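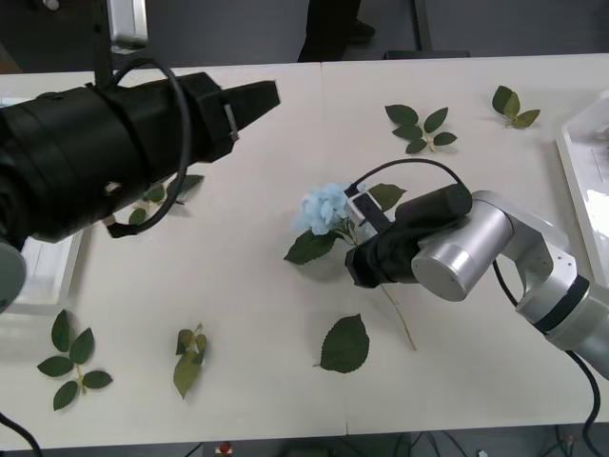

Section 4. Setting up the flower station

This section is for club members who prepare the two-arm table for the flower task. Please read it completely before you switch on power. The first time you do it, plan one full club evening. Later it goes much faster.

You must have finished Section 3 (network and user accounts) before you start. If the station computer does not show both arms in the Skumetti start window, go back to Section 3.

4.1 Prepare the table

1. Push the two white tables together until the long edges touch. Lock the feet.
2. Run your hand over the seam. If one table is higher, turn its feet until you feel no step. A stem that rolls into a step will stop there, and the gripper may push on the table.
3. Wipe the surface with a dry cloth. Do not use the spray cleaner from the kitchen, it leaves a film and the wrist cameras see bright spots.
4. Put the loose leaves on the table. Keep some distance between them, and do not make a pattern. Each group should use its own layout.
5. Put one blue flower within reach of the arm that will pick it.

Note: The leaves with a folded leaflet are still good to use. Do not throw them away. Only remove leaves where the wire comes out at the end.

4.2 Check the cables

1. Move each arm slowly by hand, with power off, to the left limit and then to the right limit.
2. Watch the cable loop during the complete movement. It must stay loose, and it must not catch on the gripper or on the edge of the table.
3. If the loop becomes tight, open the cable clip, give more length, and close the clip again.
4. Look under the table. Cables on the floor must be behind the line of tape.

CAUTION: Never pull a connector out while the arm has power. In February we lost a gripper board this way and had to wait 19 days for a new one from Enen.

4.3 Start the arms

1. Tell everybody at the table that you will switch on. Wait for an answer.
2. Switch on the left arm, then the right arm. Leave a pause between them.
3. In Skumetti, open Station, then Home. Enter the station code 923.
4. Press Home Left. When the arm has stopped, press Home Right.
5. Set the speed to Low. New members stay on Low until Sơn Thân or Dionysis Makris has signed their training card.

CAUTION: Both arms can reach the middle of the table. The software does not prevent a collision in this area. Only one arm may be in the middle at the same time, and the operator of the other arm must take the hands off the controls.

4.4 Adjust the grip

The flower is light, but it is wide on the top and very thin on the bottom. Most failed grips come from closing on the petals.

1. Open the fingers completely.
2. Open the wrist camera view and make it full size on the screen.
3. Bring the fingers to the stem, well below the petals. On flowers with green wrapping you can take the wrapped part or the bare wire below it, but the bare wire turns more easily.

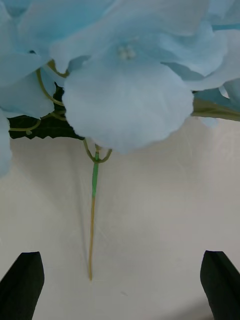
4. Move until the stem is between the two fingers. It does not need to be exactly in the center, the fingers will bring it there.
5. Set the grip force to 2 and close slowly.
6. Lift a little and wait. If the flower turns, put it down, open, and take it again closer to the fork of the stem.
7. If it still turns, raise the force one step. Do not go higher than this for the fabric flowers. The wire bends and will not become straight again.

Note: The petals can cover a large part of the wrist view. In this case, do not guess where the stem is. Move the arm back, change the angle of the wrist, and come again from the side.

4.5 Record an attempt

1. Write your group name and the flower number in the log.
2. Press Record, do the pick, and press Stop when the arm is back in its home position.
3. Mark the attempt as Good, Dropped or Stopped. Dropped attempts must be saved too. The Kwok group uses them for their project.
4. Put the flower in a new position before the next attempt.

4.6 Switch off

1. Put down the flower and open both grippers.
2. Send both arms home, right arm first.
3. Close Skumetti, then switch off power at the main switch.
4. Collect leaves and flowers in the box marked Asora. Put the flowers on top, with the stems all in the same direction.

Section last checked 7/24/21. If a step does not agree with what you see on the screen, please write it in the log and tell Dionysis.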